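Pikero handheld set – equipment plan and data card

Version: November 20, 2019

This folder holds the recordings we made before deciding what to buy for the Sirken room. Please read the budget part first.

Budget
Total allowed: 3000
Already spent: 1573
Still to order: 3 spare grippers, wrist straps, cables

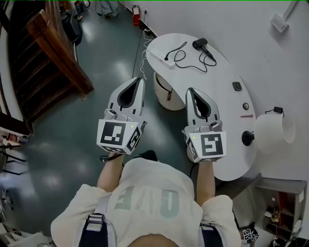
The rest of the money stays closed until April. Each operator needs two grippers, so plan them in pairs – a single one can't be used for our tasks.

Files
6 sessions, one folder each.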